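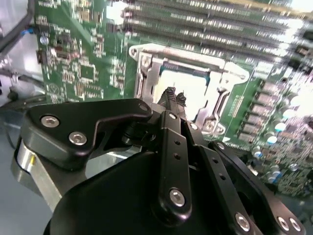 Chapter 3

Standards, Parts, and the Cost of Fitting Together

Most goods that people buy are made of parts, and most of those parts come from firms other than the one whose name is on the box. A bicycle maker buys its chains, a window company buys its glass, and a bakery buys its yeast. The buyer and the seller of a part have to agree on more than a price. They have to agree on size, shape, strength, and the way one piece will be joined to another. A computer processor sits in a metal socket frame with a screw at one corner, another at the opposite corner, and a bent wire lever along the side, and each of these has to match the board beneath it. An agreement of this kind, when many firms share it, is called a standard. This chapter looks at where standards come from, who pays for them, and what happens to prices and competition once they are in place.

3.1 A town with two hose threads

Consider the town of Trullwood, which grew up on both sides of a river. For many years the east side and the west side ran separate water companies. Each company bought its hydrants from a different foundry. The foundries cut different threads, so a hose from the east side could not be attached to a hydrant on the west side. In ordinary times this cost very little. Each company kept its own hoses, its own wrenches, and its own small stock of spare fittings.

The cost showed up one May, when a fire at a lumber yard on the west bank spread faster than the west side crews could handle. Crews from the east side crossed the bridge with trucks and hose and found that they could not connect to the water. Adapters existed, but the two companies together owned only 3 of them, and these were stored in a shed on the wrong side of the river.

After the fire the town had a choice. It could buy more adapters, or it could change all the hydrants on one side. Adapters were cheap, but they could be lost, and they added a step at the moment when time mattered most. Changing the hydrants was expensive and had to be paid for at once. The west side had 110 hydrants and the east side had many more, so the town decided to convert the west. The foundry that had supplied the west side, Pedden, lost its business there within two years. It could have cut the new thread, but its machines were set up for the old one, and its competitor was already making the parts in quantity.

Three points in this story will come up again. First, the two systems worked well enough alone, and the trouble appeared only when they had to be used together. Second, the side with fewer units was the side that changed. Third, the decision helped one supplier and hurt another, although neither had made a better or a worse hydrant.
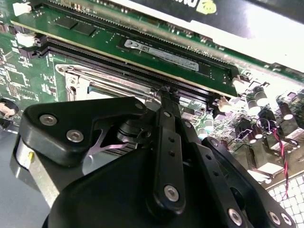 Economists call the expense of moving from one system to another a switching cost. In Trullwood the switching cost included new fittings, the wages of the crews who installed them, and the value of the old spares, which were sold for scrap. It also included training. The west side crews had learned to judge by feel when a coupling was tight, and they had to learn again.

Switching costs matter because they can keep a system in use long after a better one is available. Suppose a third foundry, Etero, had offered a coupling that closed with a quarter turn and never cross-threaded. A new town with no hydrants might choose it gladly. Trullwood would have to compare the benefit with the cost of replacing everything it owned, and it might reasonably decline. The more hydrants a town installs, the stronger this effect becomes. When buyers stay with a system mainly for this reason, they are said to be locked in.

3.2 Open and closed standards

A standard is open if any firm may make parts that follow it, either freely or for a small fee. It is closed if one firm controls it and can refuse permission to others. The thread used on the east side of Trullwood was open. Its measurements were printed in the foundry's catalog, and any machine shop could cut it.

Open standards tend to lower the price of parts, as several makers compete for the same buyers. Closed standards tend to raise it. A closed standard may still be attractive to a buyer when the owner keeps tight control over quality — a common claim in medical equipment — or when the owner sells the main product cheaply and expects to earn its profit on replacements.

Key terms in this section: standard, adapter, switching cost, lock-in, open standard, closed standard.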